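Home & Table | Slow Living

The Fruit Bowl Comes Back to the Middle of the Table

Last updated in May

My grandmother kept her fruit bowl on top of the refrigerator, where only the grown-ups could reach it, and I suppose I have been making up for that ever since. A fruit bowl belongs in the middle of the table, within reach of every hand in the house, and it ought to have a bit of a ruffle to it.

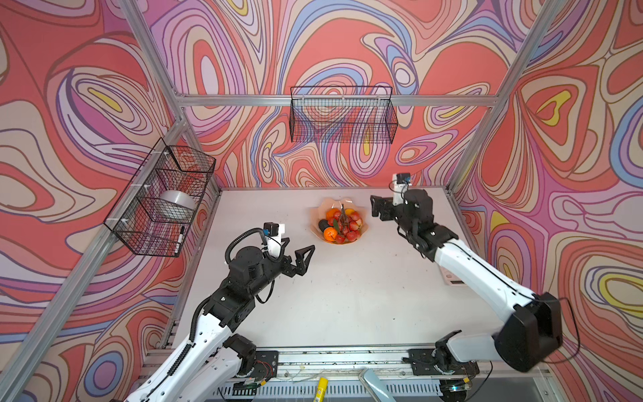 3 min read

Jinlong Qian, who ran the fruit counter at Skokden for 12 years, taught me to fill one from the bottom up. Apples go in first (they don't mind the weight), then the oranges, and the grapes last of all, up on top where they can spill a little. He likes a lemon tucked near the back for brightness, and so do I - though mine tends to wander off into the tea.

He also empties the whole thing every 5 days or so and starts over, wiping out the bowl and turning each piece in his hand before it goes back.
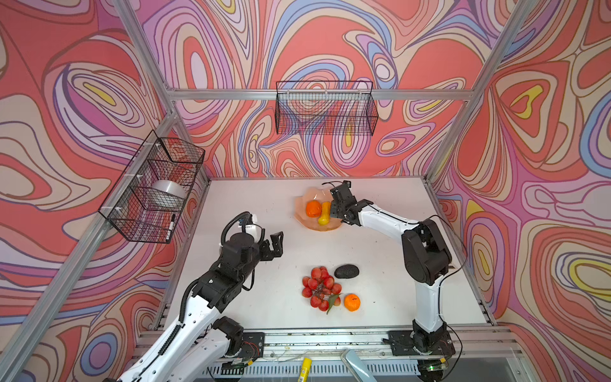 Starting over is my favorite part, I'll admit. You get to be choosy again! Pascual Medina, a potter in Clastow, says people always rush it, dropping everything in while they think about supper, and he would rather see them begin with one good piece and look at it for a minute. An orange off to the left of a wavy bowl, with something yellower beside it, already has the makings of an arrangement, and the lychees and the avocado can wait on the table until you know where you want them. Pascual makes his own bowls wide and low for that very purpose.

As for what goes on the walls, be brave. Fruit can hold its own against a loud pattern, and a plain white tabletop gives your eye somewhere to rest.

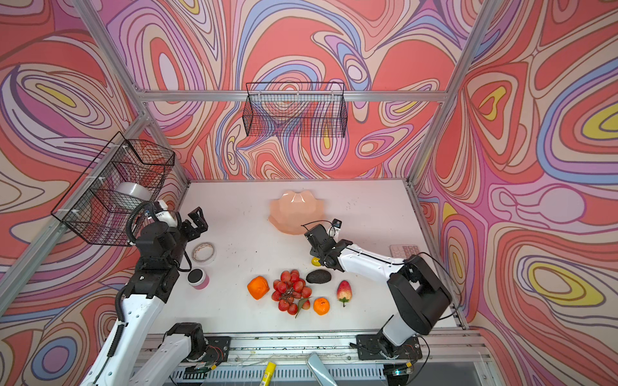
Coral, lavender and blue swirls over a white tabletop, with wire baskets on the walls.

I have hung a wire basket by my own table now, mostly for string and pencils, and the bowl has the table to itself until breakfast.

Related stories
A Weekend Among the Orchards of Edon
Skjelbred's Market Street, One Stall at a Time
What to Do With 2 Pounds of Soft Apples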